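Home > Kitchen & Pantry > Storing Produce

Fruit on open cube shelves, does it keep?

cledwyn_r
I have a white cube unit and want to keep fruit on it, one piece to a cubby, no bowl. Pear in the middle column for now.

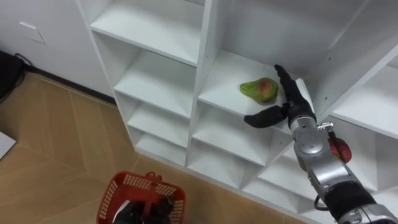 Pear on the middle shelf, red basket below.

Does it last longer this way than piled up?

AudreyAnneT
Mine do. Pears bruise where they touch. I had more than 2000 square inches of shelf at the old place and used it all in November.

fengying_x
I disagree. A pear is fine in a bowl if you turn it. I'd worry more about bare shelf board. Put a cloth down.

cledwyn_r
No cloth yet. The apple has a compartment to itself too, on the right side.

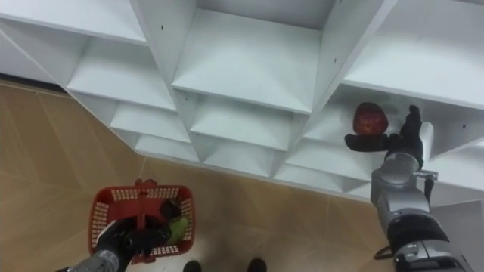

Re: Fruit on open cube shelves, does it keep?

yiran214
Keep apples away from pears if you want the pears to wait. Is one cube over far enough? I doubt it.

AudreyAnneT
Depends on the room. Mine sat 4 days like that with no change.

cledwyn_r
The pear is one compartment up and across from the apple, on the diagonal. 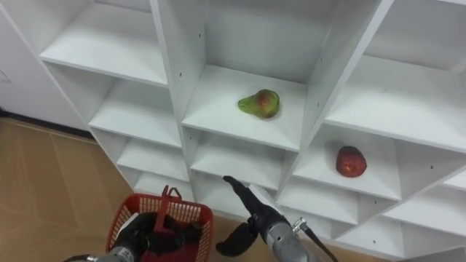 I can move the apple to the other end if that helps. I'd like to keep the basket for carrying only. Will check them both again Friday.

fengying_x
Move it. And still put a cloth down.

Contact us | Forum rules | Back to top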